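Home Galleries Garden Shelf Older Newer Contact

The Seed Rack, and Why I Have My Doubts

Covadonga Villalobos swears by a wire rack for seed packets. I have kept mine in a shoebox since I started gardening, and I'm not convinced the shoebox lost. She has 74 packets at last sorting and claims she can find any of them. I asked for sweet peas in September and I'm still waiting.

1. Lower shelf

Two packets on a board, a carnation and one with a cartoon storefront on it. The lavender is down on the floor with the toy bulldozer and the chessboard. I'm told this is a system.
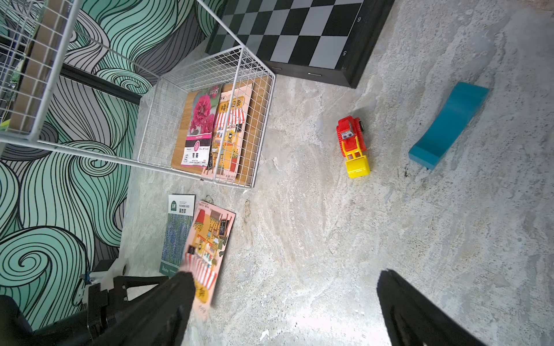
2. Hollyhock

The big magenta ruffles on the front are what sells it. I have grown hollyhocks three times and have yet to see a flower like the one on a packet. "HIGH QUALITY SEED," it says. They all say that.

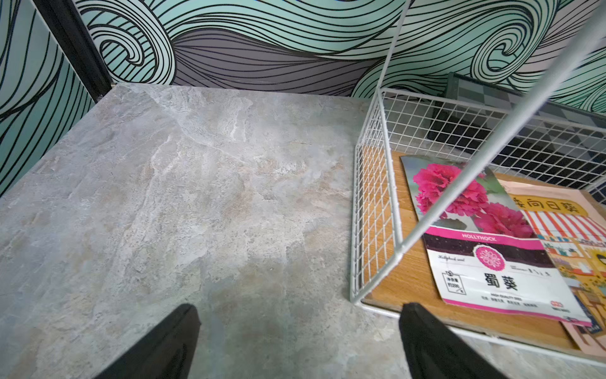 Tianyou Han gets his from Prirkero and says the germination is fine if you ignore the dates. Maybe so. I'd still sow double and keep the slugs off.

3. Three on the floor

Lavender on the left, pink flowers on the right, the market stall with the orange awning between them. The wire shelf behind has a wooden top, and I'll admit that part looks handy.

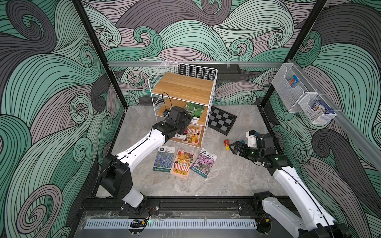 My real complaint is light. Open wire lets it in from every side, and seed keeps better in the dark — at least mine does, in the shoebox, in the hall closet. Covadonga says hers never sit long enough for it to matter. With 74 packets and one small bed, I don't see how.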